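Flallov bringt Firmware 3 für die Kompaktkamera Falten

Der Kamerahersteller Flallov hat ein Firmware-Update für sein Kompaktmodell Falten veröffentlicht. Version 3 überarbeitet vor allem den Autofokus und die Menüführung. Der Download ist kostenlos und steht seit dem Vormittag auf der Supportseite bereit.

Die Augenerkennung arbeitet nun auch im Videomodus, bisher war sie auf Fotos beschränkt. Neu ist außerdem eine Intervallfunktion, bei der sich der Abstand zwischen zwei Aufnahmen in Schritten von 2 Sekunden einstellen lässt. Die Belegung der Fn-Taste kann getrennt für Foto und Video gespeichert werden.

»Die Umschaltung zwischen den Betriebsarten war der häufigste Kritikpunkt in den Zuschriften«, sagt Produktmanagerin Hadiza Ogbonna. Eine höhere Bildrate in 4K sei mit dem verbauten Sensor nicht vorgesehen.

Für die Installation muss der Akku mindestens halb geladen sein. Der Vorgang dauert rund 4 Minuten, die Kamera startet danach neu. Eigene Voreinstellungen bleiben erhalten, die WLAN-Verbindung zum Smartphone muss neu eingerichtet werden. Eine Rückkehr zur alten Version ist nicht möglich.
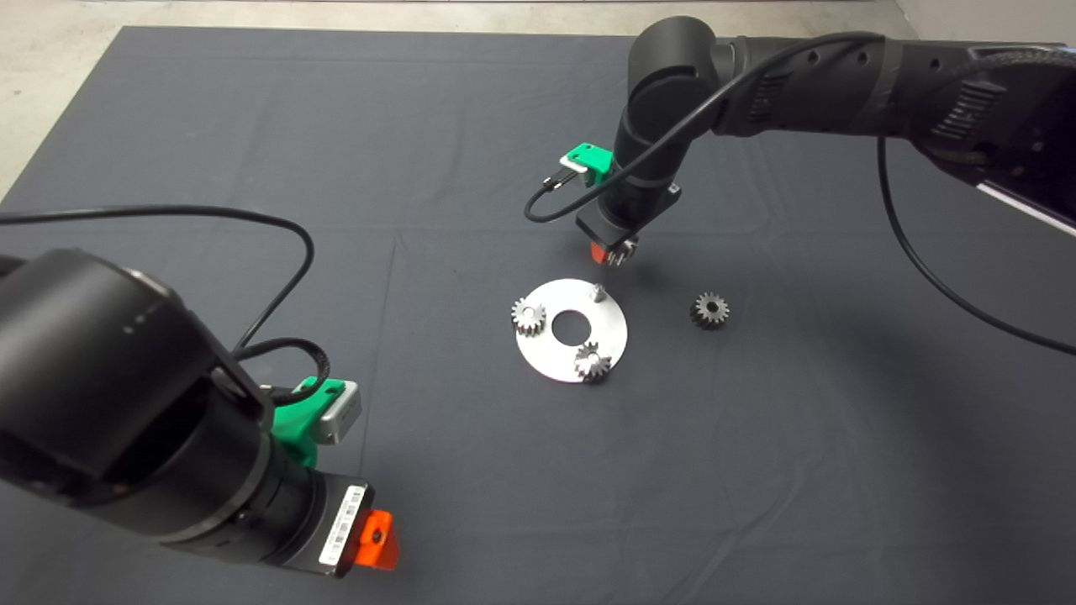

Das größere Schwestermodell Wolholm soll die gleichen Funktionen im März erhalten. Dort kommt laut Flallov noch eine überarbeitete Belichtungsmessung hinzu. Besitzer älterer Kameras gehen leer aus.

Zeitgleich senkt der Hersteller den Preis des Zweitakkus um 3 Euro. Der Handgriff mit Fernauslöser kostet weiterhin 90 Euro.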